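Chapter 6
Looking After a Bin-Picking Cell

What this chapter covers
Daily checks on the arm and gripper
Cable dress and why it fails first
The bin as part of the machine
Reading a pick log without fooling yourself
When to recalibrate, and when to leave the thing alone

6.1 The cell that needs no attention

Most sales literature for bin-picking cells contains some version of the same promise. The arm looks into a bin of jumbled parts, finds one, takes it out, and goes on doing so until the bin is empty. Maintenance gets half a page, usually near the back, and the half page says to keep the lens clean and call the service line.

You should distrust that half page. A cell that picks well on the day it is handed over has shown that it can pick well on that day, with those parts, in that light, with the engineer who tuned it standing a few feet away. It hasn't shown much about October. The people who write the brochures aren't lying, for the most part. They have seen the cell at its best, and then they have gone home.

This chapter follows one small cell, the training cell used in the Flumham course, through its setup and its upkeep. It isn't a showpiece. The parts are plain rectangular blocks, the bin is sheet metal, and the work surface is wood. We chose it because the faults you will meet on it are the same dull faults you will meet on a production line, and because a plain block takes away the favorite excuse, that the part was too complicated.

6.2 What wears, and in what order

Ask a newcomer what will break first on a robot and the answer is nearly always a motor or a gearbox. Those do wear, and Chapter 9 deals with them. In a cell of this kind, though, the early trouble tends to sit on the outside of the arm, where you can see it if you bother to look.

Start with the cables. Everything the gripper needs has to travel along the forearm and past the wrist, and the wrist is the part that twists most. A cable that is dressed too tight will pull on its connector each time the wrist turns toward its limit. A cable that is dressed too loose will swing into the bin and catch a part or the rim. There is no setting that is right for every pose. You find a compromise by driving the arm slowly through its worst poses, by hand, and watching the slack. Watching the screen instead is a common way to miss it, as the controller has no idea where the cables are.

Next come the fingers. A bent fingertip will still pick up a block most of the time, which makes it a nuisance to find. Check the fingers with a straightedge, with the arm locked out. Don't judge them by eye from outside the cell.

Then comes the bin, which many maintenance plans leave out altogether. The bin is a fixture. If it moves after calibration, every pick near a wall is a guess. Ours is held with a bar clamp at one corner, and we make no great claims for that arrangement. It is cheap and quick to undo, and it has to be checked at the start of each session.

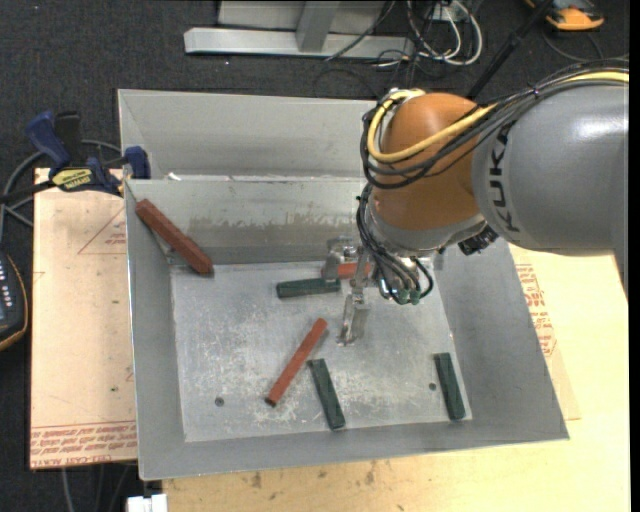
Gajdoš, reading a draft of this section, objected that we were making too much of the bin, and that a decent vision system ought to find the floor and the walls for itself every cycle. If the bin shifts, so what? The camera sees it has shifted. In that view, clamping is a habit left over from the days of fixed pick points, and students would be better off spending the time on lighting.

We have kept the objection because you will hear it again, and because it is partly right. Some systems do locate the bin afresh before each pick. But bare metal is a poor thing to ask a camera to measure. It shines in one place and goes dull in another, and scuffs build up that were not there when the system was taught. A software step that works on 767 cycles and fails on the next one has still put a metal finger into a metal wall. A clamp costs very little. Use the clamp, and let the software find the bin as well.

6.3 Blocks against the wall

A part lying alone on open floor is easy, and a supplier's demonstration will feature a good many of them. The hard ones lean in corners or lie close along a wall, where a finger has to fit between the part and the metal. These picks tell you what state the cell is in. When calibration drifts, they are the first to go, long before the overall success rate moves enough for a supervisor to notice.

For this reason the course does not accept a single success figure. The Drirwood log sheet, reprinted at the end of the chapter, asks for wall picks and open picks on separate lines. In the worked log, 106 picks were tried from a mixed bin, and 80 of them were open picks. Average the two groups and a bad day at the walls all but disappears.

6.4 Before you touch anything

Lock out the arm. Confirm the lockout by trying to start a cycle. Read the last log before you form a theory, and write down the fault as it was reported, in the operator's own words, even if you think the operator is wrong.

Then change one thing. It is tempting to reseat the connectors, tighten the clamp, clean the lens and rerun the calibration in one visit. The cell may well pick properly afterward. You will have learned nothing about why, and when the fault comes back you will have to do all four again. Rivomau, whose service notes we draw on in Section 6.7, used to sell exactly this visit as a yearly package, and we are not convinced that it did anything a careful operator could not have done with a rag and a wrench.

Recalibration deserves special suspicion. It feels like a repair, and it will hide a loose gripper mount for a while by teaching the cell where the loose gripper happens to sit. Check every mechanical fastener between the arm flange and the fingertips before you open the calibration menu.

Section 6.5 sets out the start-of-session check in the order we want it done. Have the log sheet and a straightedge with you before you begin.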